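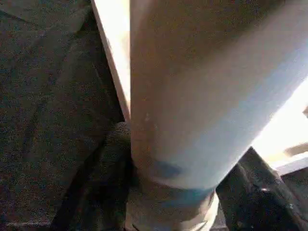 La pieza llegó a Pevora dentro del baúl de mi tía, debajo de dos mantas y una caja de botones. Era clara, lisa al primer vistazo, más ancha por un extremo que por el otro. Tenía una mancha azul oscuro cerca de la parte estrecha y, un poco más abajo, una franja azulada. No había nada escrito en ella.

Mi madre dijo que era una pantalla de lámpara. Mi padre dijo que las pantallas de lámpara tienen alambre. Mi hermano dijo que servía para hablar de lejos, se la acercó a la boca y gritó el nombre del perro. El perro no vino.

Mi tía había trabajado veinte años en los almacenes Brilgate, en la sección de papelería, y se llevaba a casa lo que iban a tirar. En el baúl había además un talonario de recibos, todos en blanco menos el último. Decía: «Depósito, 2.000». Debajo, con otra tinta: «Devuelto, 1.000». No decía a quién ni por qué cosa.

Fui a preguntar a la tienda Fodor, donde compraban trastos viejos. El hombre del mostrador la puso de pie, la acostó, le pasó el pulgar por la mancha.

—Tinta —dijo.

Me ofreció lo que costaba el autobús de vuelta. Le dije que lo pensaría y volví andando.
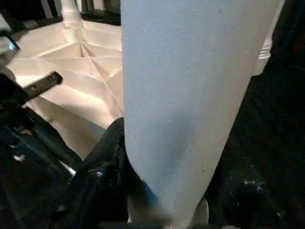 En casa la miré otra vez con la lámpara cerca. La superficie era mate y tenía unas motas muy finas, más oscuras. La sacudí junto al oído y sonó algo, muy poco, como un grano de arroz. Metí dos dedos por la parte ancha y no llegué. Probé con una aguja de tejer y tampoco.

En octubre vendimos el piso de mi tía. Vino a verlo una pareja de Starken que preguntó por las tuberías y por los vecinos. La mujer abrió el armario del pasillo y olió dentro.

—Huele a tinta —dijo.

Yo no olía nada. Le contesté que allí se guardaban los abrigos, y era verdad, aunque hacía años que no quedaba ninguno. Firmaron a la semana siguiente.

La pieza está ahora en mi cuarto, encima de la cómoda. Mi madre sigue diciendo que es una pantalla y me ha comprado una bombilla. Algunas noches la sacudo antes de acostarme. El grano de arroz sigue ahí.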